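에스트몬트 마을 합창단, 11월 밤 노래 모임에 118명 모여

에스트몬트의 겨울맞이 노래 모임이 올해도 문을 열었다. 첫날 저녁 7시, 옛 우체국 2층 홀에 모인 사람은 118명. 지난해 첫날의 106명을 넘어선 숫자다! 의자가 모자라 창턱에 걸터앉은 사람도 있었고, 첫 곡이 시작되자 계단참까지 화음이 번졌다.

올해 프로그램은 뱃노래와 자장가 중심이다. 악보를 못 읽어도 괜찮다. 지휘를 맡은 마농 뒤푸르가 한 소절씩 먼저 부르면 모두가 따라 부르는데, 두 번째 곡쯤 되면 처음 온 사람들도 어느새 알토 파트를 흥얼거린다. 특히 돌림노래로 부른 '등대지기의 저녁'은 정말 근사했다. 네 파트가 차례로 들어오다가 마지막 음에서 하나로 만나는 순간, 홀 안이 한동안 조용했다.

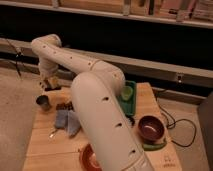
파비트라 메논은 평생 자기가 음치인 줄 알고 살았는데 그날 집에 가는 버스에서도 계속 노래를 불렀다며, 다음에는 언니까지 데려오겠다고 했다. 낮은음 파트에 사람이 더 있으면 좋겠다는 말도 덧붙였다.

그 바람대로 다음 모임에서는 베이스 파트 연습을 30분 먼저 시작한다. 타이슨 페르가 피아노 반주를 맡고, 쉬는 시간에는 생강차와 구운 밤이 나온다. 새로 배울 곡은 두 곡으로, 하나는 무반주 4부 합창이다.

모임은 겨울 내내 격주로 이어지며 참가비는 없다. 악보는 입구에서 나눠 준다. 목도리 두르고, 물 한 병 챙겨서, 저녁 6시 반부터 들어오면 된다.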